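Zanele Mabuza
A thread on the lights in the front hall at Nondositz, now that the ceiling is closed up again.
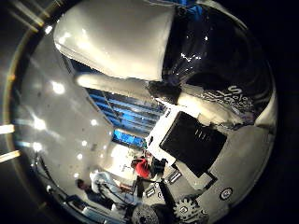 Room Notes, no. 100

Round ceiling lights, pale gray-white walls and ceiling, and the blue in the recess. I'll take the ceiling first.

We went with small round fittings in place of the long tubes. The tubes lit the floor fine but made the walls look dirty at the edges. Round ones leave the wall color alone.

They are brighter than I wanted. Looking up at the wrong angle you get a hard white glare, and anything glossy in the hall picks it up. Horacio Montecinos did the wiring and he had warned me in May.

We asked Skonico for a dimmer quote. It came back as quote 3237, with a wait of about 3 weeks. I said yes to the dimmer and no to the remote.

The blue was Ratree Phetsri's idea. The stripes run level with darker lines between them, and the small bright panel sits just below. I wanted plain white back there. She asked me to live with it for a month first.

I have lived with it for a month. It stays. It gives your eye somewhere to stop when you come in, and people now say "meet me at the blue" and find each other.

It does make white things look a little cold. If you are picking a paint for a room with blue light in it, bring the sample card into the room and look at it there. We picked ours in the shop and ended up repainting one wall.

Paint is from Stavska, matte. I would use matte again. The satin we tried on a test patch threw every light straight back at you.

Someone asked about cleaning. Microfiber cloth, barely damp, on the wall. Switch the ceiling lights off and let them cool before you touch the covers. Rehema Mwakyusa has the long pole if you need it, ask her first.

Still to do: dimmer, the scuff by the door, and a proper label on the switch plate. At the moment it is masking tape with "NOT THIS ONE" on it.

Oranuch Chuensuk wants the same fittings for the hallway at Somboon. I told her to get fewer and put the dimmer in from the start.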